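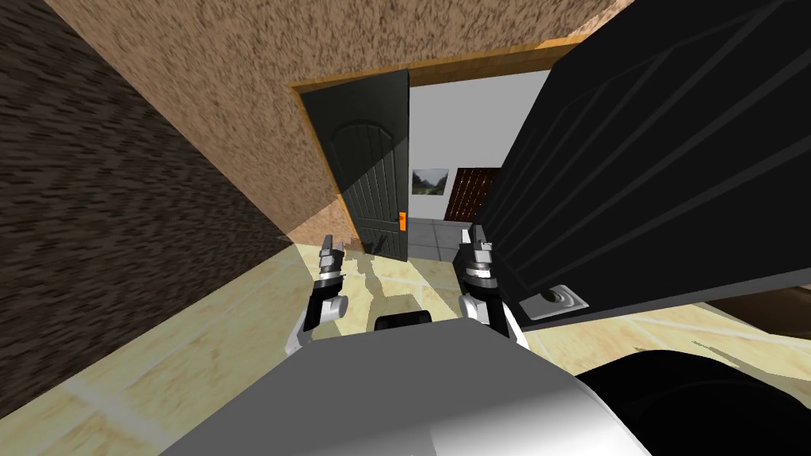 Weltar wanted 115 million from the ministry for its tidal barrage, and Inês Coelho had read every page of the request without finding a reason. "Jobs," said Kadir Tuncer. "Sixteen of them," she said. He had left her office door partly open, a nearly black thing with an arched panel and a small orange handle, and she lowered her voice. "And if we say no?" "They go to Vatum." She doubted it – Vatum had turned them down in June. She wrote seven words in the margin and asked him who had paid for lunch.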